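Home | Trips | Food | About me

Made it to the open day at Kahsay in Tustalbridge! I'd been meaning to go since June, and the 11 o'clock tour was already packed when I walked in – I squeezed in next to Saimi Partanen, who'd driven over from Andard. We got the workshops first, then a long chat about glazes (my favorite part, I could have stayed for hours). After that it was the tableware room, with pink walls and round tables, and I fell hard for the ribbed cups. I want 6 of them. My cupboard says no!

Contact | © Laurinda Marinho | Back to top 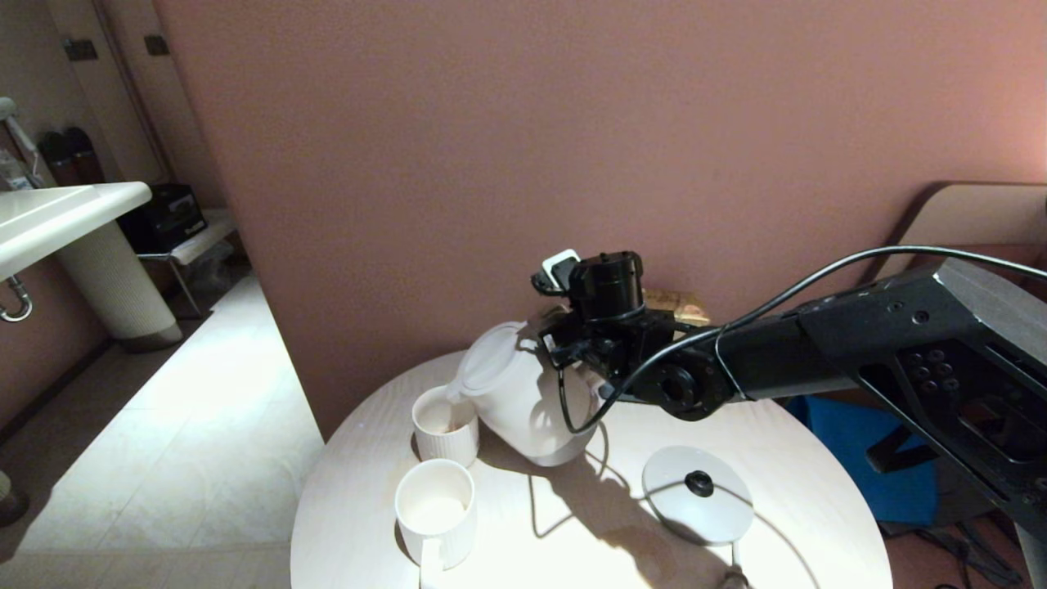 White pitcher and two ribbed cups, Kahsay open day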